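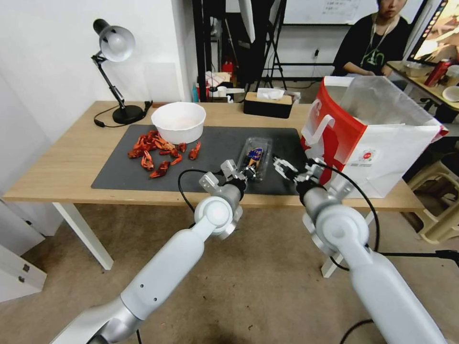 ## Two-arm table clearing: grip on clear plastic containers is unreliable

**Areti Kyriakidis**
Posted 9/19/23 in Workshop Builds · 3380 views

I am writing on behalf of the members who use the automation bench at Madska, a shared workshop. We have assembled a two-arm system intended to clear a table after a meal. The arms are run by a Callska controller, and a camera is mounted between them at head height. Shells are to be gathered and put in a bag, bowls are to be left upright, and food containers are to be lifted and set to one side.

The shells have given less trouble than expected. They are bright, they contrast well with the grey mat, and a piece that is dropped can be collected on the next pass. The difficulty lies with clear plastic containers. We have recorded 237 attempts at lifting one. In a large share of them the gripper either closes short of the wall or closes too far and bends it. The position reported by the camera moves noticeably between readings, although the container itself is still.

The following has already been tried:

- lowering the closing force in the controller settings
- slowing the final approach
- turning the desk lamp away from the mat and pointing it to the left
- having one arm steady the container while the other takes hold

The last of these gave the best results, but it occupies both arms and the cables at the wrists then come close to one another. Members would be grateful for advice on whether the fault is more likely to lie in the camera reading or in the gripper. The workshop has a small budget for parts, to be spent before the end of October.
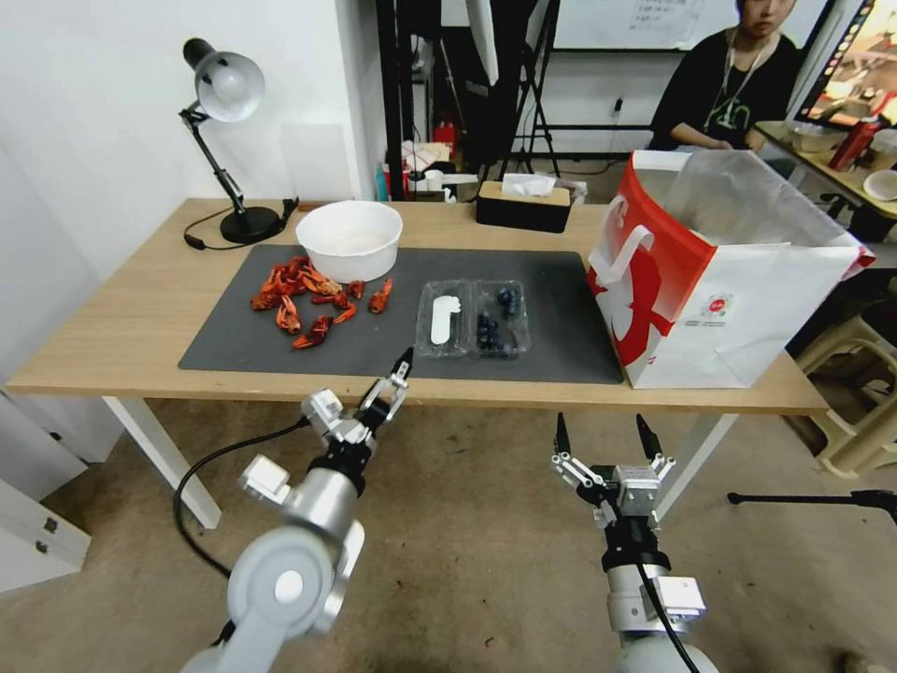 *Divided container in the middle of the mat, with shells and bowl to its left.*

---

**Gerasimos Antoniadis**
Accepted by the poster

The behaviour described is consistent with a depth reading problem. Clear plastic lets much of the sensor's light through, and the camera then reports the surface behind the container in some places and the container wall in others. The average of these is a point where nothing stands. A change of gripper will not correct this.

I would advise the following order of work.

1. Stop using depth to find the container. Locate its outline in the ordinary colour picture. The plain dark mat is helpful here and should be kept.
2. Take the height of the mat from a single careful measurement and enter it as a fixed value. The table does not move, so there is no benefit in estimating it afresh on each attempt.
3. Measure the container by hand and store its height and width. Where several kinds are used, a short table of sizes is sufficient.
4. Close the gripper until the motor current rises and stop there. Do not close to a set width.

Contents also matter. In the second picture one compartment holds blueberries and the other a folded white item. Both return a good reading through the plastic, and the system may take the fruit to be the nearest surface. I would therefore run separate trials with an empty container and a filled one, and keep the results apart. If the two sets differ clearly, the cause is settled.

As regards the lamp, turning it away is sensible, but its position should then be marked on the table. A lamp that is moved between sessions changes the highlights on the plastic and makes earlier results difficult to compare.

---

**Jiahui Zou**

Get softer fingertips. We fitted Kontogiannis silicone pads on ours and the bending stopped. They are sold in packs of 2 and take a few minutes to fit. I can't comment on the camera side.

---

**Ifigeneia Drakos**

I agree with the accepted reply on depth, and wish to add a point concerning the cables. On both arms the cable leaves the wrist in an open loop. When the arms work near the middle of the mat, such a loop may catch on the other arm or drag a light object. Hook-and-loop ties along the forearm are adequate, provided that enough slack is left at the wrist for a full turn. Please test the full turn by hand, with the power off, before any program is run.

I would also move the paper bag inwards. In the first picture it leans and partly overhangs the right edge of the table, and a light push from an arm could send it over. A shallow box fixed to the tabletop would hold it in place.

A related discussion, covering glass jars and the Wirent camera driver, may be found in thread 3446.

---

**Areti Kyriakidis**

Thank you for these replies. The mat height has been entered as a fixed value and the filled and empty trials will be run separately. The pads have been ordered as well — they are within the budget. Results will be posted in this thread once both sets are complete.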